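Services > Winter Storage > FAQ

Winter Storage FAQ

These are the things boat owners ask us most between Labor Day and the first hard frost. If your question isn't covered, call the yard office or stop by the Hedutport gate before 4:30 p.m.

When do I need to book?

Indoor spaces go first, usually by the end of August. Outdoor spaces can often be had into October. Last year's customers get first choice of their old space until the end of July, and after that it's open to anyone. We don't hold a space without a deposit.

How much room do you have?

The yard has 286 spaces in total. The heated building is the smallest part of that, the unheated sheds are next, and the rest is outside on gravel.

What is the biggest boat you can take?

Our lift handles boats up to 88 feet. Anything over 60 feet has to be measured by Sylvain Leclerc before we confirm a haul-out time. Please give him the real overall length, with the swim platform, bow pulpit and anything else that sticks out. Catamarans are taken case by case. The limit there is beam, and we have turned some away that were well short of 88 feet.

Heated, unheated or outside – which one do I want?

Most boats do fine in an unheated shed if the engine and water systems have been winterized. Heated space makes sense if you're having paint, varnish or other interior work done over the winter. Outside storage costs the least. You'll need a good cover or shrink wrap, and you should come by after a heavy snow or pay us to check on it.

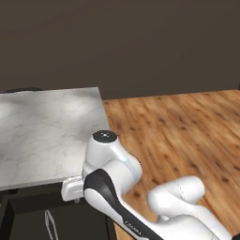

Do you winterize the engine, or is that on me?

Either way is fine. If you do it yourself, we need it finished within ten days of haul-out, and you sign a form saying so. If we do it, the work covers an oil and filter change, flushing the raw water side, antifreeze, fuel stabilizer and fogging where the engine calls for it. Outdrives and outboards are priced separately. Gear oil with water in it gets a phone call before we go any further.

What about the fresh water system?

Drain the tank, the water heater, the lines, the shower sump and the icemaker if you have one. The icemaker is the one people forget. Pink non-toxic antifreeze only. Green automotive antifreeze is not allowed anywhere in the yard, and we will charge for cleanup if we find it. Heads and holding tanks have to be pumped out before the boat comes up. The pump-out dock is open until the last haul-out in November.

Should I leave the fuel tank full or empty?

For gas boats in outside storage we ask for a nearly full tank with stabilizer. For the heated building the insurance rules are different, so ask the office when you book. Portable tanks, propane cylinders, flares and spare fuel cans have to go home with you.

Can I leave my batteries on board?

Yes, if they're fully charged and disconnected. No chargers may be left running on an unattended boat. We can also pull the batteries and keep them on a shelf charger in the shop. Lithium batteries are handled separately, and Tahira Yousafzai in the office can tell you what paperwork we need from the maker.

What should I take off the boat?

Food, canned goods, bedding, cushions you care about, life jackets, electronics that unclip, and all the papers. Leave locker doors, the refrigerator and the icebox propped open. Wipe down counters and the inside of the galley cabinets with something that kills mildew, and let it all dry before you close up. A couple of moisture absorber tubs per cabin is plenty. 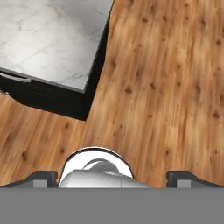 Counter with a marble top and a black cabinet base (computer rendering).

Can I work on my own boat over the winter?

You can, during yard hours. Hand tools and small power tools are fine. Bottom sanding needs a vacuum sander and a ground tarp, and there's no sanding or spraying at all inside the sheds. Please don't move jack stands or tie a tarp to them. If one looks wrong, get Villads Briem or anyone else on the yard crew to look at it.

Can I bring in my own contractor?

Yes. They need to sign in at the office and show proof of liability insurance before they start. We don't take a cut of their work. Rigging and lift work is done by our crew only.

Can I stay on the boat while it's stored?

No. There are no overnight stays on the hard, even for one night.

Is my boat covered by your insurance?

Our policy covers damage that our crew or our equipment causes. It doesn't cover ice, wind, theft, or a cover that came loose. You need your own policy for the full time the boat is here, and we need a current copy on file. Some policies have a lay-up period that changes what you're allowed to do with the boat, so read that page.

What does the price include?

Haul-out, pressure wash of the bottom, blocking, storage through the end of April, and launch. Masts, shrink wrap, winterizing and battery care are extra. A mast up to 45 feet can be stored on the rack.

How is the launch date set?

Send us three dates by the middle of March and we'll try to match one of them. Boats at the back of a shed can't come out until the ones in front have gone, so if you need an early launch, say so in the fall. After April we charge by the week. The account has to be paid in full before the boat goes on the lift.

I need to cancel. What happens to the deposit?

Cancel by the end of August and you get all of it back. After that we keep half, unless we can fill the space.

Related pages
Bottom Paint: Which Kind and How Often
Shrink Wrap or Canvas Cover?
Spring Launch Checklist
Mast Storage and Rigging Checks
Trailer Parking at Hedutport

Lurnell Boat Storage, Hedutport | Contact the yard office | Copyright Lurnell Boat Storage | Back to top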